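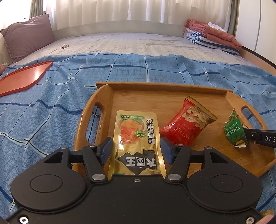
Who am I looking for? People who snack between dinner and bedtime and don't mind writing it down for two weeks.

I'm putting together a small snack diary project for Prindeck, the food newsletter I write out of my spare room, and I need 14 people to take part. I've kept a diary like this myself on and off and I was pretty surprised by what ended up in it (so much dry cereal, straight from the box!). Now I want to see how other folks do it - what you reach for, what time it is, whether you sat down or ate it standing at the counter.

You don't need to eat well to join. Please don't start eating well on my account either. If your evening is a bag of chips and a show, that's a perfectly good diary entry and I want to read it.

What you'd do: fill in a short form each evening, usually a minute or two of typing. At the end we have one phone call, which tends to run long because I like to talk, but you can cut me off whenever. The form lives on Gradero, so you'll need an email address and a phone or computer that can open a web page. No app to install.

You should be 18 or older, living in the US, and home most evenings while the diary is running. Night shift workers are very welcome, just tell me which hours count as your evening. If you're on a diet a doctor gave you, or writing down food has ever been hard on you, please sit this one out.

Pay is a grocery gift card, sent after the call. If you miss 2 or 3 evenings I'll still send it, so don't make up entries to fill the gaps. A blank day is fine!

We start in March. I'll write up what I learn in the newsletter with no names attached, and you'll get to read your part before it goes out. Evari is printing a little booklet version too, and everybody who takes part gets a copy in the mail.

To sign up, use the contact form on the Prindeck page and put "snack diary" in the subject line. Tell me your time zone, who else is in the house in the evening, and the last thing you ate after dinner. I answer everything myself, so give me a few days - and check your spam folder, my replies seem to love it in there.

Posted 16 Dec 2020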